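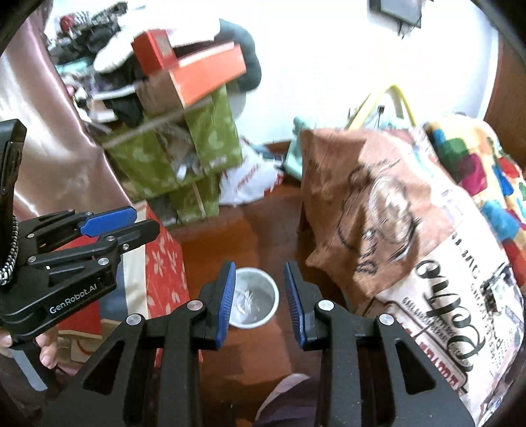 Tshepo Hendricks reckons we squeeze too early, full stop, and that no amount of fiddling with the training settings will fix a demo where the person panics and grabs. Fair call! I went back over my own runs before writing this up and yep, I start closing well before the pads are level with whatever I'm after.

Saturday, September 5, 2020. Irden project, Watville Robotics Club. Long arvo on the floor, knees are wrecked.

Plan was light, round things only. The rule we settled on back in March still stands: come in from above, stop with the object between the pads, hold for a breath, then close. Easy to write down, a pain to do with both hands going (my left is hopeless, it drifts in as soon as I concentrate on my right). I've asked whoever's on next to do a few left-hand-only goes first and see if the drift settles.

Also, please say your start word out loud! Run 922 has no clear beginning and I spent ages scrubbing through it before giving up.

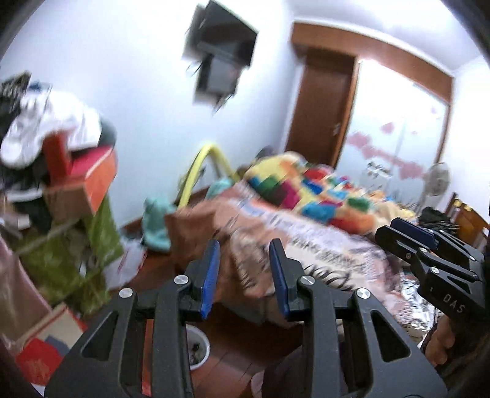 Page 374

Carrying on from the last page. Jorau, our sorting script, is still chucking out runs where the wrist tilts a lot. I loosened the limit and it kept a couple that I'd call good, so I'm leaving it there till Masilela has a proper look. Old limit is pencilled inside the back cover if anyone wants to put it back.

Paper cups are my favourite thing to practise on. They give a bit, so you learn how little squeeze you need, and if you stuff it up you just grab another cup.

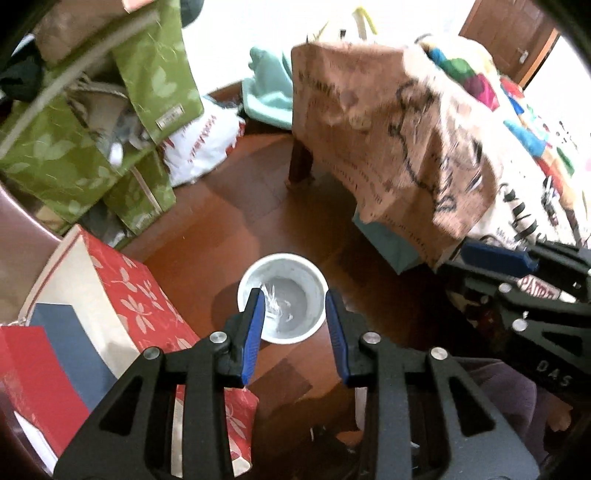

The trouble is the rim. Come in too high and you pinch only the lip, which folds, and then the whole cup swings about when you lift. Lower is better, about halfway down the side, though then you've got less room between the fingertips and the floor. I'd like to try a slower lift too, and mark the height on the handle with a bit of tape so we're all doing the same thing.

To do: charge everything, rename the folder from run 795 onwards, ask Tshepo for his warm-up routine.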